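About Palton
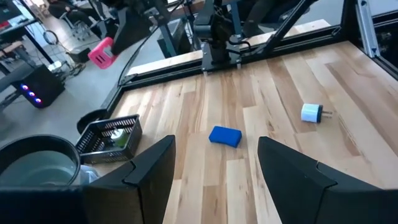 The table, with one power adapter lying on it.

Palton began in September, when Rocío Núñez opened a drawer at her uncle's print shop and couldn't close it again. She and Damián Quiroga emptied it onto a table. It held 12 chargers, none of which charged anything they owned.

We now sort other people's drawers for a living. Offices, garages, the cupboard over the fridge. Small things go in the basket, big things go in the bucket, and adapters get a conversation of their own. We have cleared more than 1,000 drawers and been thanked for most of them.

Blandine Tessier handles bookings and disputes between spouses. Chun-yin Shih labels things, including, once, Fidel Quiroga's lunch. Fidel drives the van.

We don't do attics. We did one attic.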